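Trelley hand, home build
Listed 2024-04-11
Price: $2,810 assembled, kit price on request

So this is the Trelley, the hand I've been building at home for way too many evenings, and I'm finally happy enough with it to put it up for other people! The fingers are silver metal with black rounded tips, and you can swap a tip in 2 minutes with a small screwdriver (I keep spares in a mug). The arm is separate, so bring your own.
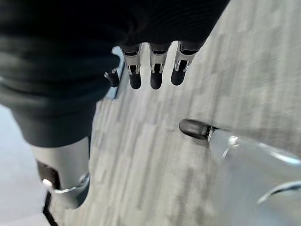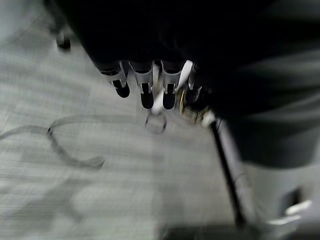
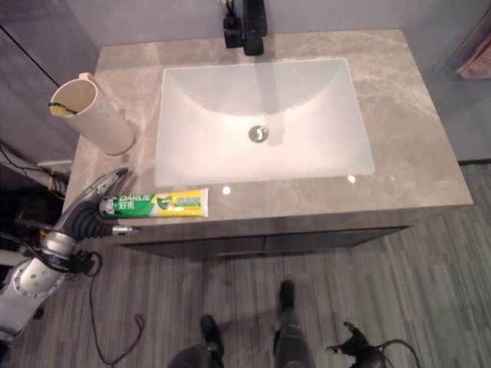
Rotlow Shared Workshop / Arms and Hands Bench

I started on soft stuff, like black fabric, and then moved up to bathroom counter jobs. A toothpaste tube is a great target, by the way, just stiff enough to grab and just squishy enough to annoy you. Keep your cables tidier than I do.

In the box: one hand, 14 spare tips, a Dandby power lead and my wiring notes. I run every hand through 100 open-and-close cycles before it leaves the bench. Left hands should be ready in August.

Questions go to Tarmo Rimkutė at the bench, or leave a note for me, Boris Petkov.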